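Section 4. Adding a Theater Record to the Rondulora Directory

4.1 Before you begin
You must be signed in with a contributor account. Search the directory for the theater under every name it has used. Duplicate records are removed without notice.

4.2 Creating the record
1. From the main menu, select Theaters, then New Record.
2. Enter the most recent name in the Name field. Enter earlier names under Former Names, one per line.
3. Enter the street address as it stood when the theater last operated, for example 1421 Mengal Avenue.
4. Select a status: Open, Closed, Demolished, or Other Use.
5. Enter the number of seats and screens, if known. Leave the field blank if the figure is uncertain.
6. Select Save Draft.

Note: A draft is kept for 18 days. Drafts not submitted within that time are deleted.

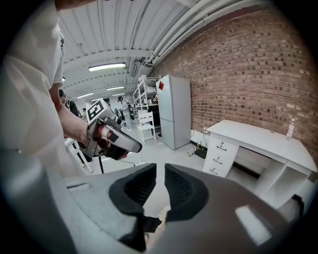
4.3 Opening and closing dates
Enter a year only when it is supported by a newspaper notice, city directory, or building permit. If a source shows only that the theater was operating in a given year, use the Known Open field.

Caution: Changing a theater's status to Demolished locks the address field. Confirm the address before saving.

4.4 Theaters sharing a name
Where two theaters in one city used the same name, add the street in parentheses, as in Eden (Kirell Street). Do not number them.

4.5 Submitting
1. Open the draft and select Check Record.
2. Correct any field marked in red. Error 107 means that a source is missing.
3. Select Submit for Review.

Revised Wednesday, March 23, 2011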